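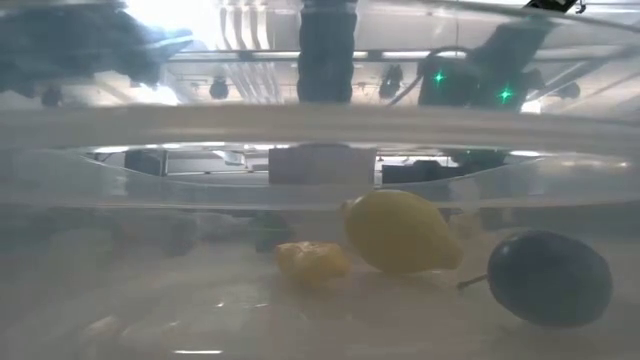

Figure 3. A lemon lying on the floor of a clear plastic bin.

4.2 Where people keep their citrus

I came to this part of the Trirkholm study with a strong opinion, namely that lemons belong in the fridge and that anyone who leaves them out is asking for trouble. My own mother disagrees with me (loudly), so I was keen to see what our households had to say. We had diaries from 393 of them, kept through May, and between them they logged 2679 pieces of fruit bought, eaten, forgotten or thrown out.

Well, 236 households kept their lemons at room temperature! I'd expected far fewer. Most used a bowl on the worktop, but plenty used a bin or tub on a shelf, and a few diaries mentioned see-through ones in particular, as in Figure 3. People who liked them said they could spot what needed using up without rummaging, and I must say I've gone over to their side at home.

The diaries from Stola were the chattiest, with long notes in the margins on half lemons, saucers and whether cling film counts as cheating. Those from Brimness were much shorter, and some gave only a tick for "eaten" and a cross for "binned", so I've left them out of the comments on reasons but kept them in the totals. I did try Toivonen's freshness scale on both sets, and found it hard going with citrus, as it leans heavily on softness and a lemon can feel firm and still be dry as dust inside. I come back to that in section 5.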